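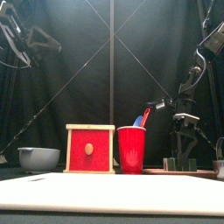
How to Get Tea and Coffee Stains Out of Your Favorite Cup

I drink a lot of tea, and I mean a lot, and for years I just lived with the brown ring that creeps up the inside of every cup I own. My mother scrubbed hers every Saturday with something gritty and it smelled like a swimming pool, so I figured clean cups were for people with more patience than me. Then a neighbor of mine, Mieczysław Bielecka, came over for a visit, looked into the cup I handed him, and very politely asked if I had any baking soda in the house. I did, and I've been cleaning them his way ever since.

You don't need anything fancy for this, and you probably have it all in the kitchen already.

What you'll need

Baking soda, the plain kind in the box
White vinegar
A soft sponge or an old dishcloth
A soft toothbrush for the handle and the rim
A denture tablet, if the stain is an old one

Before you start

Turn the cup over and see if there's anything written on the bottom. If it says hand wash only, believe it. Cups with gold or silver trim need a gentle touch, and I would keep vinegar away from the trim altogether. I have a little Grarnix cup with a painted band that I got at a yard sale in August, and I only ever use a damp cloth and a tiny bit of baking soda on the inside of that one. Run your finger around the inside too. If you feel a crack, no amount of cleaning is going to get the tea out of it, and you may want to let that cup retire and hold pencils.

Step 1. Rinse and wash as usual

Wash the cup in warm water with dish soap, the same as you would any other night. Leave it a little bit wet inside. You want the baking soda to cling.

Step 2. Make a paste

Put a spoonful of baking soda right in the cup and add water a few drops at a time until it looks like toothpaste. It's easy to add too much (I do it about half the time) and then you have soup, so just shake in more soda until it thickens up again.

Step 3. Rub gently

Take your sponge and rub the paste around in small circles, starting at the ring and working down. A light stain will start coming off on the sponge almost right away, and I still find that very satisfying! Use the toothbrush where the handle meets the side. Please don't reach for steel wool. It can scratch the glaze, and then the next pot of tea has even more little places to settle into.

Step 4. Let it sit

If there's still a shadow, spread the paste over it and leave it for 15 minutes. Go fold some towels or call your sister. Then rub again and rinse well.

Step 5. For stubborn stains

Rinse out all of the paste first. Fill the cup with equal parts warm water and white vinegar, leave it for an hour, and wash it with soap afterward. If that doesn't do it, fill the cup with warm water, drop in a denture tablet, and leave it overnight. Whatever you do, use one thing at a time – and never put vinegar anywhere near bleach, which makes a gas you don't want to be breathing.

I had a big white Kwofie mug that had been my office mug for over seven years, and it took three nights of tablets before I saw the bottom again. It had a little blue flower down there that I had completely forgotten about.

What about travel mugs?

Stainless steel ones take the same paste, but go easy on the outside if it's painted. For the lid, pull out the rubber ring if it comes out and soak it by itself in warm soapy water. Let everything dry all the way before you put it back together, or it will smell musty by the weekend.

Keeping the stains away

Rinse the cup when you finish drinking. I know, I know, but even a quick swish under the faucet helps a great deal. I also do all of my cups with the paste every couple of weeks, usually while the kettle is heating up for the next one.

Posted 17 September 2020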